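Speaker notes — Woven baskets on a white table: shape, rim, surface
Talk slot: 11 minutes plus questions

Slide 1. Title. Skip the biography. Say that the Thygesen handout covers suppliers and prices, so neither comes up in the talk.

Slide 2. The shallow oval. The walls are a tight crisscross; the rim is a row of overlapping open loops, a shade deeper orange than the body. Point out that the loops take most of the handling and the wall takes very little. Lift from under the floor of the basket, never by the loops. 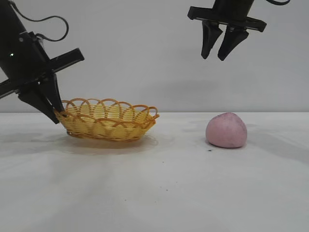 Sandrine Vasseur objects that the loops on her Flenda oval have been picked up daily for years and have only loosened at one end, so "never" is too strong. Accept the point. Change the wording to "avoid when loaded" and move on.

Slide 3. Table surface. White shows crumbs, dye and scuffs early. Wipe with a barely damp cloth, dry at once, then set the basket down. Under a single overhead lamp, soft shadows can pass for stains. Check by moving the lamp before reaching for a cleaner.

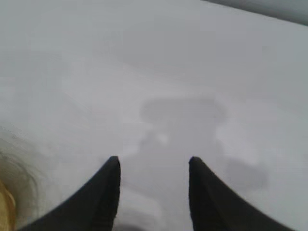 Second check: run a dry fingertip across the patch. Residue drags, shadow does not. Two lamps set low on opposite sides make the fingertip test unnecessary in most rooms. Isunon clip lamps are adequate; Astier makes a heavier base.

Slide 4. Storage. Nest by size, rims clear of each other, a sheet of plain paper between. Keep out of direct sun — yellow dyes fade first in my own set.

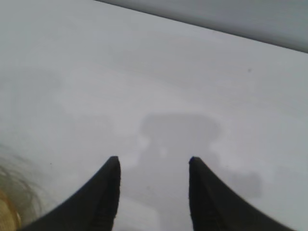 Dust the weave with a soft brush, along the strands and then across. No soaking. Leave 10 minutes for questions and put the Thygesen handout by the door.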